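TV Writing 2, handout 4
The anthology episode — notes
Instructor: Zulema Barrientos

Bring this to the screening. Pilot of Danerside first, then ep 2 if theres time.

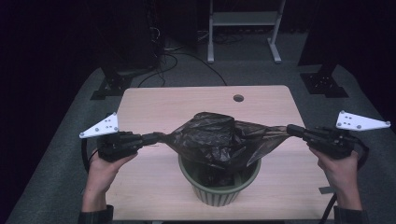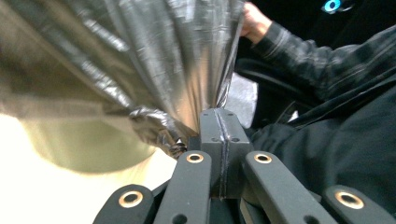
Basics. Anthology = new cast, new world every week. No carryover. So you get maybe 16 pages to make us care before the turn. Network drama pilot gets more slack than that.

Cold open: one person, one want. Danerside does it in under two minutes. Watch how Waaka's script holds back the sister's name until the diner.

Host narration. Old habit of the form. Can work, can kill a scene stone dead. Ask: does it tell us anything the actor hasn't played already? If no, cut.

The turn — usually past the midpoint. Mark the page when you think it lands. We'll compare.

Endings. Twist vs. irony, not the same thing. Twist changes what happened. Irony changes what it meant. Lovier's finale tries both and runs over 90 minutes, see Henare's review in the packet (p. 20, the copy is bad, sorry).

Trailers: first two eps usually get cut seperately. Why? Each one is selling a different story with the same title card.

For next time
Read the Hemi Lowther script, all of it
One-page outline, own idea, no dream endings
100 words on the trailer — what did it promise, did the episode pay it off

Office hours moved to 4 pm, same room.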